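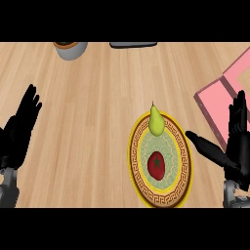 Apprendre le geste avant la vitesse

Korcombe, 7 avril 2022 - Leif Aasen a les deux bras levés devant lui, un casque sur les yeux, et il parle à peine. Dans l'atelier d'Astix, au deuxième étage, on entend surtout la ventilation. Ses doigts se ferment sur rien. À l'écran, une main noire se ferme aussi, avec un léger retard.

Le travail du jour : ranger des aliments. Une poire, une tomate, une assiette à bordure grecque, un plateau rose à côté. Tout est simulé, la table en bois comme le reste. Deux bras, deux mains à doigts, et un opérateur qui fait la démonstration - encore, encore, encore.

« La poire, c'est la pire, lâche Aasen entre deux essais. Elle est debout. Tu la frôles du pouce, elle part. »

Il y a 200 démonstrations à livrer pour cette tâche. Il en a fait 88. Les ratées sont gardées à part, dans un dossier que l'équipe relit le soir. Le total du projet, baptisé Mridha, s'élève à 2,324 épisodes depuis octobre, toutes tâches confondues.

Pourquoi montrer au lieu de programmer ? Question de temps, d'abord. Écrire à la main la trajectoire de chaque doigt, pour chaque fruit, personne chez Astix ne veut s'y remettre. On l'a fait une fois. Dix-huit jours pour un bol. Alors on enregistre un humain, les angles des articulations, les images, et le modèle cherche à reproduire.

Le piège : il reproduit tout. Les hésitations, les tics. Aasen avait pris l'habitude de marquer une pause au-dessus de la tomate avant de la saisir. Trois semaines plus tard, le modèle marquait la pause lui aussi. Même quand il n'y avait pas de tomate.

Du coup, des consignes, punaisées au mur. Partir mains ouvertes, doigts vers le haut. Pas de demi-tour en plein mouvement. Si la prise est mauvaise, on lâche et on recommence, mais on ne bricole pas.

Et la fatigue. Au bout de 18 minutes les épaules lâchent, les gestes raccourcissent, ça se voit dans les courbes. Les séances ont été coupées en deux. Garkwood, qui fournit les gants de capture, promet une version plus légere. On attend.

Reste le passage au réel. Dans le simulateur, une tomate ne s'écrase pas, elle glisse ou elle tient. Le vrai banc d'essai est au rez-de-chaussée, sous une bâche, premier essai prévu quand les 200 seront bouclées. Aasen n'est pas pressé. Il a demandé des tomates fermes.

Il remet le casque. Bras levés. Essai suivant - la poire d'abord, cette fois ci.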